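Dastmont Linear Workroom Light, 4-foot and 2-foot

Ceiling-mounted tube-style light for workrooms, storage areas, garages and training rooms. White housing, white end caps, frosted cover. Sold singly or in packs of 6.

Share 40 | Comments 6

The Dastmont Linear is a long, plain light for rooms where people work with their hands. It mounts flat to the ceiling or hangs on the two short chains that come in the box. The cover is frosted over its full length, so the light comes out even from end to end and you don't see separate bright points when you look up at it.

We make it in two lengths. The 4-foot version is the one most people order. The 2-foot version is meant for places where the long one won't fit: over a door, at the end of a row, between a beam and a wall. Both use the same housing and the same end caps, so they look like a set when you mix them.

What's in the box

One light with cover fitted
Two surface clips and screws
Two hanging chains with hooks
One terminal cover
Printed instructions and a drilling template

Power cable is not included. The knockouts are at both ends and in the middle of the back plate.

Choosing a color

Both lengths come in neutral white or cool white. Neutral white is easier to sit under for a full day. Cool white is a bit crisper and is what most of our storage and packing customers pick. The color is fixed at the factory and can't be changed later, so check the label on the carton before you open it. We take back unopened cartons only.

If you are adding to lights you already own, tell us what color they are when you order. Hanne Hafþórsson on our order desk can look up earlier purchases by company name.

Mounting

The clips go up first. Use the template to mark the holes, screw the clips to the ceiling, then push the light up until both sides click. On a panel ceiling, fix the clips into the framing behind the panels and not into the panels alone. On a ridged or corrugated ceiling, use the Inetti spacer bar, sold separately, which bridges the ridges and gives the clips a flat face to sit on. The bar is 2 inches wide and painted the same white as the housing.

Wiring should be done by a licensed electrician. Turn the power off at the panel before you open the terminal cover. Lights can be linked end to end with the Murín link cord, up to 6 on one run.

Layout

Run the long lights in the same direction as your benches when you can. Light then falls along the work and your own shadow stays smaller. Keep the first row a little in front of where people stand. For shelving, put the row over the middle of the aisle.

Norbert Koubek does our layout drawings. Send him a floor plan with the ceiling height and the position of any beams, and he will send back a drawing and a parts list. There is no charge for rooms up to 400 square feet.

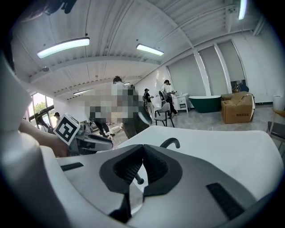

Beams are the part of a plan that gets left off most often. A beam that hangs below the ceiling can block light from a fixture set close beside it, and it decides where a long light can go. In a wide room with a white corrugated ceiling, a long crossbeam and another one running at an angle, a single unbroken row may not be possible, and a long tube light in one bay with a shorter fixture in another is a sensible way to split it. Mark every beam on the plan you send, including the ones that run diagonally, and note how far each one drops.

Care

Wipe the cover with a damp cloth and mild soap. Don't use solvent, glass cleaner or anything gritty. The cover slides out from either end once the end cap is off. Replacement covers and caps are stocked for both lengths.

Customer comments

"Put up six of the long ones over our sewing tables. Clips were stiff but they hold. Instructions could use bigger print." Vasanthi Mathew

"Ordered the short one for above the stockroom door. Fits with almost an inch to spare. Would buy again." Abdelkrim Benmoussa

"Asked about the spacer bar and got an answer the same afternoon. The white matches." Ludmila Vondráček

Ordering

Single lights ship in a cardboard sleeve. Packs of 6 ship in one carton and need two people to lift. Orders of 40 or more go out on a pallet from our Husent warehouse. The warehouse closes for stock count in June, so allow extra time for pallet orders that month.

Get new product notices by email. Enter your address to subscribe. You can unsubscribe at any time.

This site uses cookies to remember your cart. Accept | Settings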